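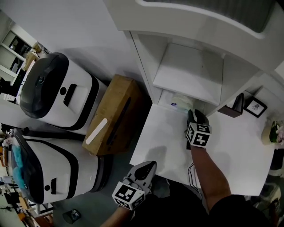

Rurkwood pair in use at a desk cabinet. Right gripper reaching for a soft plastic package under the shelf board, left one held low.

Rurkwood gripper

The Rurkwood gripper is a hand-held, two-finger gripper built as a matched pair, one for each hand. It was designed and put together at Dasholm, a shared workshop, by Nicanor Bermúdez and Annatjie Mnguni, with later changes by Simone Andrade. A person wears or holds the pair and does ordinary jobs with it. The recorded movements are then used to teach a two-armed bench robot, the Petchrat, which carries fingers of the same shape.

The name comes from the label on the parts drawer. It stuck. Early notes also call it "the claws" and, in one place, "pair B".

Contents
1 Background
2 Construction
3 Marker cubes
4 Cable and power
5 Use
6 Versions
7 Known problems
8 See also

Background

Bermúdez had a working arm by the end of the first winter but no good way to show it anything. Driving it with a game controller was slow and the motions came out jerky. Mnguni's idea was to leave the arm out of the teaching step altogether: build the end of the arm twice, hold it, do the job, copy the path afterward. First test was a cardboard mockup with kitchen tongs inside. It picked up a sponge. That was enough for both of them to start on a real one.

Work was done on evenings and weekends, mostly at the long bench next to the drill press. Some finishing was done at Mnguni's place. No outside money.

Construction

Each gripper is a printed body around a simple linkage. Squeezing the handle closes two rounded fingers toward each other, and a spring opens them again. Fingers are printed separately and held with two screws each so they can be swapped when the tips wear. The tips are softer than the rest. Harder ones were tried and slid off anything glossy.

The left and right units share the same linkage but not the same outside. The shells have been reprinted at different times in whatever filament was on the machine, so grays vary. One shell is light gray and comes to a point, with a black teardrop-shaped insert set into it. The other is a dark gray and black mix. Color has no function.

Finished weight of the left unit is 313 grams without cable. The right was never weighed after its handle was rebuilt.

The handle went through the most changes. A plain straight grip was comfortable for a minute or so, then the wrist started to complain. The present one is tilted and has a strap over the back of the hand, which takes some of the load. Left-handed users have asked for a wider strap on that side. Still on the list.

Marker cubes

A white cube with black square patterns sits on each gripper, behind the fingers. A camera looks for the patterns and works out where the cube is and which way it is turned. The fingers are a fixed distance from the cube, so their position follows from there.

Every face has a different pattern. The camera needs to see at least one face cleanly, and two or more is better – a single face seen nearly flat on gives a shaky tilt reading. That's the reason for a cube in the first place. The earliest version had one flat plate, which dropped out every time the hand rolled over.

Patterns are printed on matte paper and glued. Glossy paper was a mistake, a desk lamp wiped out whole faces. White borders have to be left on when trimming, the software will not find a square cut tight to the black. Mnguni made the cutting template and it is kept with the spare faces.

Smaller flat markers are sometimes put out near the work area as well, as a fixed reference. They should not be moved during a take.

Cable and power

A thin black cable carries power and the finger-opening signal. It is run down along the forearm and over the front of the desk, with a loop left in it. Too little slack and it tugs on the wrist, too much and it ends up in the job. A battery version was drawn but not built, mainly for weight.

Use

The usual job is clearing or filling small spaces: shelves, cabinets, drawers. A low compartment level with the desktop is a favorite, as the fingers have to go in under a shelf without touching it and the cube has to stay in view while they do. Bagged items are harder than boxes. Soft plastic folds away from the fingers and the film has to be pinched at an edge or a bunched part, not pushed at.

One block of recording is 8 takes, then a rest. The items are put back by hand between takes, in slightly diferent positions each time. Takes with a dropped item are kept and tagged, not deleted.

Long dark sleeves are recomended by Andrade for contrast against the white cubes. Bermúdez does not bother.

Calibration is done before each block. Fingers closed on a peg, hold still, turn the wrist slowly left then right, repeat with the other hand. If the two readings of the peg don't match, check the cube screws first. Then the trimmed edges. Then the lens.

Versions

There have been 3 versions.

Version one. Flat marker plate, straight handle, wooden fingers. One hand only. Taken apart for screws.

Version two. First pair. Cubes added. The linkage bound up in the last part of the squeeze and the fingers closed unevenly. Some recordings from this version are still used for testing the tracking code.

Version three. Current. Tilted handle, swappable fingers, new insert, cable moved to the inside of the forearm. Andrade redrew the linkage so both fingers meet in the middle. Drawings last updated Tuesday, February 25, 2025.

A second pair to the same drawings was started by Kátia Moura at the Rumatberg workshop in April. It uses a slightly larger cube, so calibration files from one pair do not work on the other.

Known problems

Cube hidden inside deep cabinets. No fix, other than reaching in at an angle.

Spring fatigue. The right spring goes first. Spares are in the drawer, same size both sides.

Finger tips pick up lint and lose grip on film packaging. Wipe with a damp cloth.

Wrist strain in long blocks. See above on rests.

Shadows from the forearm across a cube face can cost a few frames. A second lamp on the other side helps.

See also

Petchrat (bench robot)
Dasholm tool list
Marker printing and trimming
Cabinet tasks, recording notes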